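# Chapter 6: Who Watches the Bishop?

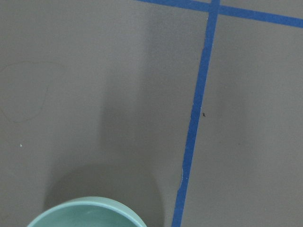 *Blue tape on a grey surface.*

I started writing this chapter in a parish hall in Lostbridge, with a cold cup of tea and a pile of old diocesan newsletters. I'd gone there to learn how a church handles a complaint against one of its own. I came away with 117 pages of photocopies and a headache.

So let's begin with something simple. Suppose you belong to a congregation and you think your minister has done something seriously wrong. Who do you tell? In some churches you'd go to the elders, who were elected by people like you (and may well sit two rows in front of you). In others you'd write to a bishop, and the bishop would decide what happened next. In an independent chapel there may be no one above the minister at all.

Those are very different set-ups, and I want you to keep them in mind, as we'll be coming back to them all through the chapter. The technical word is *polity*, meaning the way a church governs itself. I know it sounds dry! But a good deal of what goes right or wrong in a religious body depends on it.

We'll look closely at two cases. The first is the diocese of Fetmont, where complaints went to a single office for about six years before anyone outside the clergy was allowed to read them. The second is the Nukemau Fellowship, a much smaller group, where every member could speak at the yearly meeting in January — and where hardly anyone did. My old colleague Sơn Lâm sat through two of those meetings, and his notes are printed at the end of the chapter. Do read them before you try the exercises.

You'll also meet the Vasylenko report, which I've disagreed with for most of my working life. I'll try to be fair to it.

## 6.1 Authority and oversight

When I talk about authority here I mean the accepted right to make a decision. Oversight is the checking of that decision by someone else, before or after it's made. A bishop may have plenty of the first and be under very little of the second.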